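Hovasitz -- Guide d'installation, chapitre 4 : sauvegarder et restaurer une base

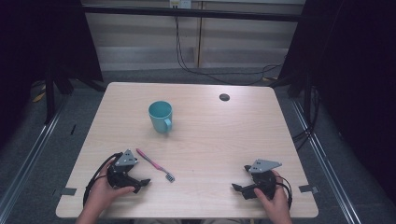 4.1 Avant de commencer

Prenez le temps de lire cette section en entier avant de taper la moindre commande, vous vous éviterez bien des allers-retours ! Les étapes qui suivent supposent que le serveur Hovasitz est déjà installé (voir le chapitre 2) et que vous disposez d'un compte avec le droit SAUVEGARDE. Le compte créé par défaut à l'installation ne l'a pas, et c'est de loin la question qui revient le plus souvent dans notre courrier.

Vérifiez aussi que le port 1494 est ouvert entre le serveur et la machine qui recevra les fichiers. Si vous passez par le relais Urko, ce réglage se fait côté relais, dans l'onglet Réseau.

4.2 Créer la première sauvegarde

1. Connectez-vous à la console d'administration et ouvrez le menu Bases.

2. Choisissez la base à sauvegarder, puis cliquez sur Nouvelle tâche. Donnez-lui un nom parlant : dans six mois, « test2 » ne vous dira plus rien du tout.

3. Dans Destination, indiquez un chemin complet. Les chemins relatifs sont acceptés par le formulaire, mais ils partent du dossier du service -- pas du vôtre -- et l'on cherche ensuite ses fichiers un bon moment.

4. Réglez la taille des segments. La valeur proposée, 400 Mo, convient à la plupart des installations.

5. Laissez cochée la case Vérifier après écriture et cliquez sur Lancer.

Remarque : pendant la copie, la base reste accessible en lecture et en écriture. Les transactions ouvertes après le lancement figureront dans la sauvegarde suivante.

Attention : la tâche s'interrompt lorsque le disque de destination dépasse le seuil d'occupation, fixé à 70 % par défaut. Le segment en cours est alors supprimé, les précédents sont conservés.

4.3 Restaurer

1. Arrêtez les applications clientes, y compris les connecteurs Bassi qui tournent en arrière-plan et qu'on oublie facilement.

2. Ouvrez Bases, puis Restaurer, et sélectionnez le premier segment. Les autres sont retrouvés automatiquement s'ils se trouvent dans le même dossier.

3. Restaurez d'abord sous un nouveau nom. Vous pourrez comparer tranquillement les deux bases, puis renommer la bonne.

4. Recréez les comptes utilisateurs si la sauvegarde provient d'un autre serveur : les mots de passe ne sont jamais exportés.

Attention : une sauvegarde faite avec la version 2 ne peut pas être relue par une version antérieure.

Section relue par Nkechi Isah, mise à jour le 6 mars. Pour la planification automatique, voir 4.4.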